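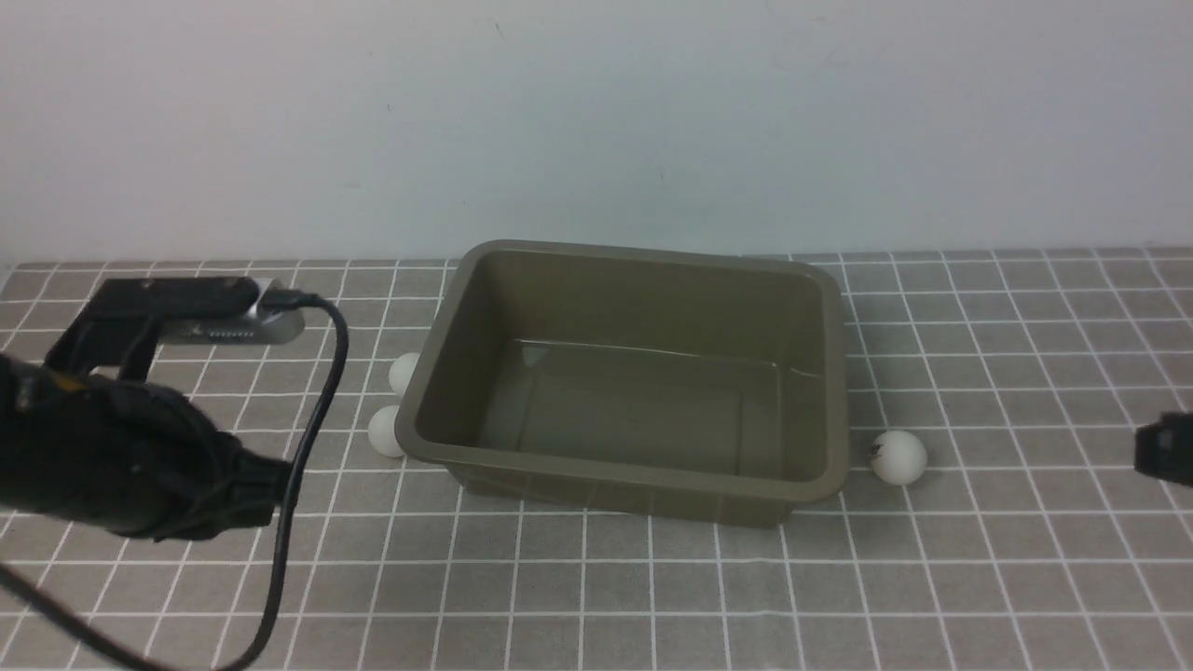

제품·장비 > 양팔 작업 셀 > 방문 시연 안내
읽는 시간 6분

Plelisar 양팔 작업 셀 방문 시연

Plelisar는 소형 물품의 집기, 옮기기, 담기 작업을 대상으로 하는 탁상형 양팔 작업 셀입니다. 본 페이지는 제품의 구성과 사양, 그리고 Wusudance 시연실에서 진행하는 방문 시연의 절차를 안내합니다. 도입을 검토 중인 기업, 교육기관 및 연구기관은 아래 내용을 확인하신 후 방문을 신청하여 주시기 바랍니다.

제품 개요

Plelisar는 작업대 양쪽에 그리퍼를 배치하고 가운데 공간을 공동 작업 영역으로 사용합니다. 한쪽 팔만으로 작업을 수행할 수도 있고, 대상물의 위치에 따라 두 팔이 작업을 나누어 수행할 수도 있습니다. 그리퍼 상부에는 손목 카메라가 장착되며, 카메라 케이블은 팔의 회전 범위를 고려하여 여유 길이를 두고 배선합니다. 케이블을 짧게 고정하면 손목 회전 시 커넥터에 하중이 걸리므로, 설치 시 당사가 정한 여유 길이를 유지하여야 합니다.

작업대 상판은 짙은 회색 바탕에 가는 흰색 격자가 인쇄된 면을 표준으로 합니다. 격자는 대상물을 다시 배치할 때 기준선으로 사용되며, 동일한 초기 조건에서 작업을 반복하고자 할 때 유용합니다. 무늬가 없는 상판도 주문할 수 있으나, 방문 시연은 격자 상판에서만 진행합니다.

시연 과제

기본 시연 과제는 탁구공을 용기에 담는 작업입니다. 흰색 탁구공을 뚜껑이 없는 직사각형 플라스틱 용기 주변에 놓고, 각각의 공을 집어 용기 안으로 옮깁니다. 공은 가볍고 잘 구르기 때문에 접근 속도와 파지력의 설정이 결과에 직접 영향을 줍니다. 특히 용기 벽에 붙어 있는 공은 그리퍼가 진입할 수 있는 방향이 제한되어, 트인 자리에 따로 놓인 공보다 까다로운 조건에 해당합니다. 시연에서는 두 조건을 함께 다룹니다.

용기는 올리브색 계열의 제품을 사용합니다. 벽면이 바깥쪽으로 약간 벌어져 있고 상단 테두리가 두껍게 말려 있는 형태로, 그리퍼가 테두리를 넘어 하강할 때의 높이 설정을 확인하기에 적합합니다. 참관자는 담당자의 안내에 따라 공의 초기 위치를 직접 지정할 수 있습니다. 다만 팔이 동작 중일 때에는 작업대 위로 손을 뻗을 수 없습니다.

추가 과제를 희망하는 경우 신청서에 대상물의 크기, 무게 및 표면 특성을 기재하여 주십시오. 사전 검토를 거쳐 가능 여부를 회신합니다. 액체가 담긴 물품, 날이 있는 물품, 무게가 570g을 초과하는 물품은 시연 대상에서 제외합니다.

주요 사양

형식: 탁상형 양팔 작업 셀
그리퍼: 좌우 각 1기, 흑색 마감
권장 파지 중량: 한 팔 기준 570g 이하
작업대 폭: 1,000mm
손목 카메라: 그리퍼 상부 장착, 유선 연결
제어 소프트웨어: Jafri 2
그리퍼 최대 개폐 폭: 100mm
상판: 격자 인쇄 표준, 무지 선택 가능

상기 사양은 표준 구성 기준이며, 주문 구성에 따라 일부 항목이 달라질 수 있습니다. 권장 파지 중량은 강체 물품을 기준으로 정한 값입니다. 포장재와 같이 변형이 큰 물품은 별도의 시험을 권장합니다.

제어 소프트웨어 Jafri

Jafri는 과제의 등록, 실행 및 기록을 담당하는 전용 소프트웨어입니다. 사용자는 작업 영역을 격자 단위로 지정하고, 각 팔의 담당 구역과 공동 구역을 구분하여 설정합니다. 공동 구역에는 두 팔이 동시에 진입하지 않도록 우선순위가 적용되며, 우선순위는 과제별로 변경할 수 있습니다.

실행 기록에는 각 시도의 시작 시각과 종료 시각, 파지 시도 횟수, 중단 사유가 저장됩니다. 시연 중 생성된 기록은 참관 기관의 요청이 있을 경우 표 형식의 파일로 제공합니다. 손목 카메라 영상은 용량 관계로 제공 범위를 사전에 협의하여야 합니다.

방문 시연 절차

시연은 오전 10시와 오후 2시에 시작하며, 설명과 질의응답을 포함하여 두 시간 동안 진행합니다. 먼저 장비 구성과 안전 수칙을 설명하고, 이어서 기본 과제를 실행합니다. 이후 참관자가 지정한 배치로 같은 과제를 다시 수행하며, 파지에 실패하는 경우에도 담당자가 개입하지 않고 설정된 재시도 절차를 그대로 보여 드립니다. 사전 승인된 추가 과제는 마지막 순서에 진행합니다.

7월에는 교육기관을 위한 공개 참관을 별도로 운영합니다. 공개 참관에서는 추가 과제를 접수하지 않으며, 그 대신 Jafri의 구역 설정 화면을 직접 조작하는 시간을 마련합니다. 단체 방문은 기관당 한 차례로 제한하고, 인솔자는 신청 시 참관 인원을 확정하여야 합니다.

참관 시 유의사항

바닥에 표시된 안전선 안으로는 담당자의 지시가 있을 때에만 들어갈 수 있습니다. 긴 끈이 달린 출입증이나 목도리는 입장 전에 보관함에 넣어 주십시오. 시연실 내 촬영은 허용되나, 조명 장비와 플래시의 사용은 손목 카메라의 노출에 영향을 주므로 금합니다. 참관자가 지참한 물품을 작업대에 올리고자 하는 경우에는 반드시 사전 승인을 받아야 합니다.

설치 및 교육

표준 설치에는 이틀이 소요됩니다. 첫날에는 작업대의 수평 조정과 팔의 고정, 케이블 배선을 실시하고, 둘째 날에는 카메라 보정과 기본 과제의 시운전을 실시합니다. 설치 장소에는 평탄한 바닥과 균일한 조명이 필요하며, 작업대 뒤쪽은 밝은 단색 벽면으로 마감할 것을 권장합니다. 창을 통해 직사광이 들어오는 장소에서는 차광 설비를 먼저 갖추어야 합니다.

운용 교육은 설치 완료 후 동일한 장소에서 실시합니다. 교육 과정에는 과제 등록, 비상정지 후 복귀, 카메라 재보정이 포함됩니다. 그리퍼 손끝 부품과 케이블은 소모품으로 분류되며, Rustik 부품 키트로 공급합니다. 키트의 구성은 주문 시 선택한 그리퍼의 형식에 따라 정해지므로, 추가 주문 시에는 장비 명판의 형식 번호를 함께 기재하여 주십시오.

신청 및 문의

방문 시연은 Wusudance 홈페이지의 신청서를 통하여 접수합니다. 신청서에는 기관명, 참관 인원, 희망 시간대 및 검토 중인 작업의 개요를 기재합니다. 접수 후 담당 부서에서 일정을 확정하여 전자우편으로 회신하며, 확정된 일정의 변경은 한 차례에 한하여 가능합니다. 견적은 시연 참관 여부와 관계없이 요청할 수 있습니다.

분류: 양팔 로봇, 집기·담기, 방문 시연, 교육기관 참관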